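How to plan the budget for a two-arm cloth folding station

Many small workshops ask us at Clundis what they should buy first when they want robots to handle towels and other soft goods. I have prepared this plan for our own station and I share it in the same order we followed. Prices are different in each country, so I write mostly about shares and quantities.

Step 1. Choose the cloth before the robot

Write down which cloths the station must handle and buy them in quantity. We ordered 70 pieces from Nyitrai, ribbed and smooth, plain and striped. A knitted cloth with ribs asks for other fingertips than a smooth one, and this can change the whole order for grippers. Put the cloths in the budget as their own line. They get worn at the edges and you will need to replace them.

Step 2. Count the fingertips as consumables

The gripper is paid one time, but the tips are paid again and again. For knitted cloth we use fuzzy pads, with blue tape on the fingers. Ask the supplier the price of a pack and the delivery time, and then order for 12 weeks of work. Tape is cheap, but please write it also in the list.

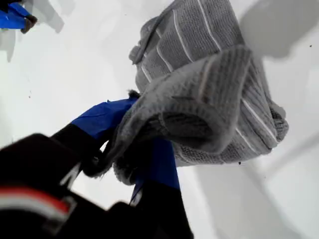
Step 3. Decide between simple grippers and hands with fingers

A two-finger gripper can pinch and lift a cloth. A hand with more joints can also press on a corner, but every joint has a servo, and every servo can break. If you print the segments yourself, include the filament, the screws and the hours of the person who assembles. We keep spare servos for both hands, bought from Detier together with the first order. Later they would cost us a second shipping fee.

Step 4. Do not forget the table and the poles

A plain white tabletop is enough in the beginning. Leave space around the cloth so both hands can come to it from opposite sides. For metal poles, clamps and cables we had planned 200 euros and the final sum was 671, mostly for clamps. Look also at your lamps before you fix the poles, for they can throw long shadows on the work surface.

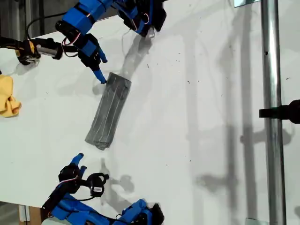

Step 5. Put the orders in a calendar

Arms have the longest delivery, so order them first. The table and poles can come in the same month. We keep our list in Cloltura, with one row for each part and a column for the date of the next purchase. Check the rows for pads and servos at the end of every month, and move the unused money to spare parts.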